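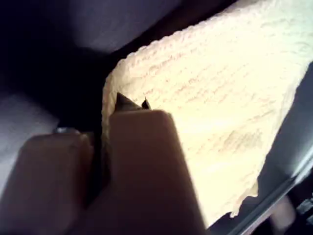 Follow-up booklet (church use)

A follow-up booklet is the little thing a church hands you after you've said you'd like to become a Christian, or come back to it. I've written the bulk of this entry myself, so forgive the chattiness (I was given my first one at fourteen and I've still got it!). Most run to a few short chapters on prayer, baptism, reading the Bible and finding a church to belong to.

Origins

Tracts are much older, of course, but a tract is meant for somebody who hasn't decided yet. The follow-up booklet picks up afterwards. The one I know best is the Drillham booklet, put together by Oona Kallio for the chapel at Drillham, who wanted something people could finish on the bus home. The first printing was 3000 copies, stapled, with a blue cover that came off on your fingers.
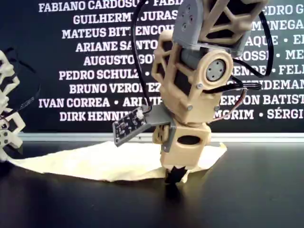
She rewrote it before the second printing and took out most of the long words. "Sanctification" went, and I do rather miss it, but my aunt never got past that page so I suppose Oona was right.

Contents

The Drillham text has 3 parts. The first is on prayer and gives you the Lord's Prayer with a line or two on each phrase. Next comes Mark's Gospel, split into daily readings, and the last part is about baptism and communion. That last bit is where editions differ, as you'd expect – the Flolby churches baptise adults only and print their own pages for it, while Grulloslow keeps the older wording, which leaves room for infants.

Use

Some ministers post it out, but I think it works far better when two people read it together over a few weeks, with a pot of tea and no hurry. Tikkanen, the small press that prints it now, also does a large-type version, and I'd ask for that one whatever your eyesight.

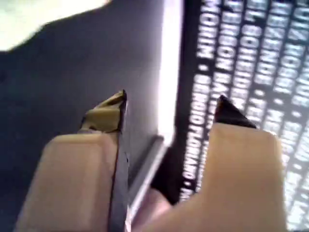 Groups usually start in February, once the Christmas visitors have settled in, and carry on up to Easter. There's a blank page at the back for names of people to pray for. Mine filled up in the first week and I had to glue another one in.

See also: Tract; Catechism; Baptism class

Last edited 2019-04-11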